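Toy library reopens on September 14, 2023

The Ekham toy library opens again after the summer break on September 14, 2023, in the ground floor room at Mitska House. Doors open at 10 in the morning and close at 1. Everything borrowed before the break is due back that day, and no late fees will be charged on items returned in the first two weeks.

The catalog was checked over in August. It now stands at 1,007 items, including the outdoor toys kept in the shed. A number of older plastic ride-ons were taken out because the wheels had worn through and replacements are no longer sold. Two train sets with missing track were combined into one complete set, which is listed under the new number on the shelf card.

Changes to borrowing

Each family may now take home 7 items at a time. The old limit was five. Large items such as play kitchens, slides and the sand table still count as two. The loan period stays at three weeks, and one renewal is allowed if no other family has asked for the item. Renewals can be made at the desk or by leaving a message on the library phone.

Membership is $15 for the year and runs from the date you join. Families who joined last fall will find a renewal slip in the front of their borrowing folder. Grandparents and home day care providers can join on the same terms. Please bring something with your current address on it, even if you have been a member before.

Puzzles

Puzzles are the most borrowed part of the collection and also the part that comes back incomplete most often. Starting this season, every puzzle will have a card in its bag showing the number of pieces. Check the pieces against the card before you leave and again before you bring the puzzle back. If one has gone missing, write it on the card. There is no charge for a single lost piece, but we do need to know, so that the next child does not get to the end and find a gap.

Wooden number puzzles have been moved to the low shelf by the window with the alphabet and shape boards. They suit a wide range of ages. A younger child may only want to take the numbers out and put them in a pile, and that is fine. An older one can put them in order, find the number that matches their age, or set the table with the right number of spoons.

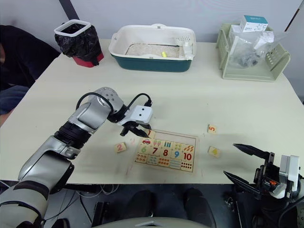 Cleaning and returns

Please wipe toys down before returning them. Warm water with a little dish soap is enough for plastic. Wooden toys should be wiped with a damp cloth and dried right away, and should never be left to soak. Dress-up clothes can be washed on cold and hung to dry. Batteries may be left in if they are still working.

Items can be returned only during opening hours. Bags left on the front step over the summer got rained on, and a set of picture dominoes had to be thrown out.

New on the shelves

The summer sale paid for several additions. There is a second marble run, a Noguchi balance board, a doctor's kit with a cloth case, and the Plurkonis stacking game that many families asked for last year. The stacking game is for ages 7 and up and has small parts, so it is kept behind the desk. Ask for it by name. A waiting list for the marble run is on the clipboard next to the sign-in sheet.

Street parking is free until noon. The side entrance has a ramp and is the easier way in with a stroller.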